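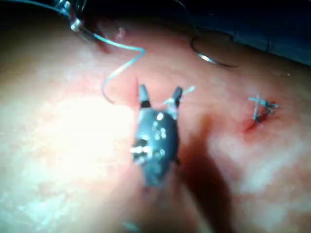 1/ Catgut has never come from cats, as far as anyone can show. It was made from the gut of sheep, goats or cattle, the same stuff that went on fiddles and tennis rackets.

2/ My uncle Donal Ó Dálaigh strung fiddles for a living and kept his gut in paper envelopes in a biscuit tin. Surgeons and fiddle makers were after much the same thing for centuries – a thin cord that would take a pull.

3/ The surgeon's reason for liking it was that the body breaks it down. Silk and linen were easier to tie, but they stay put far longer.

4/ Joseph Lister spent years soaking gut in carbolic acid and later chromic acid. The chromic treatment made it last longer in the wound. 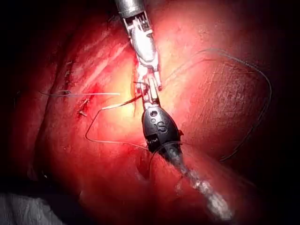 Two instruments, tip to tip, close to the tissue.

5/ Man-made absorbable threads arrived around 1970. They break down at a more even rate, and gut has been losing ground ever since.

6/ Sizes are odd. They started at 1 and went up, then thread got finer than anyone had planned for, so they added zeros. A 6-0 is much thinner than a 2-0.

7/ Imad Hakim asked about horsehair. Yes, it was used, mostly on skin. So was cotton.

8/ Donal's tin is with me now. The strings have gone brittle and I wouldn't put them on a fiddle – but I'm keeping the envelopes for his handwriting.

3 comments · 167 shares
Last updated: 29 December 2018
Back to top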